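Ponatero hardwax oil, clear matt: eight months on

Posted April 7, 2023 by Xiuying Liang

I bought this in August after Hongmei Kang wouldn't stop going on about it. The tin says one coat, no sanding between, "cafe tough". I have read a lot of tins and I don't believe most of them.

Our dining table had been left bare by the previous owners and marked if you looked at it with a glass in your hand. I sanded it back, vacuumed, wiped it down and put the oil on with a white pad. It goes on thin and easily. The smell is stronger than the "low odour" on the label would have you think, and we ate in the kitchen for two days with the windows open.

One coat was not enough. After the first it still felt rough along the grain, and a drop of water left a dark ring in under ten minutes. I rang Clinbridge, who sell it, and was told that pale woods "may benefit from a second application". Fine — then put that on the front of the tin, where the big promise is. 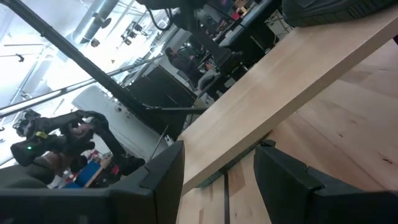
The second coat did make a proper difference. Tea, soy sauce and red wine have all wiped off, provided you get to them the same evening. Turmeric did not. A hot dish left a cloudy patch that faded over a week or so but never quite went. I can live with that, though I doubt any cafe could.

What I do like is the colour. Most clear oils I've tried turn pale wood the shade of weak squash, and this one has yellowed far less. Xuelian Lu used the Cundemo version on her shelves and hers is noticeably more orange, though she did put it on thick.

Repairs are easy enough: rub back the bad spot, dab on a bit more, buff it. You can see the join for a few days.

Would I buy it again? Probably, if it was on offer, and I'd plan for two coats from the start. Three stars.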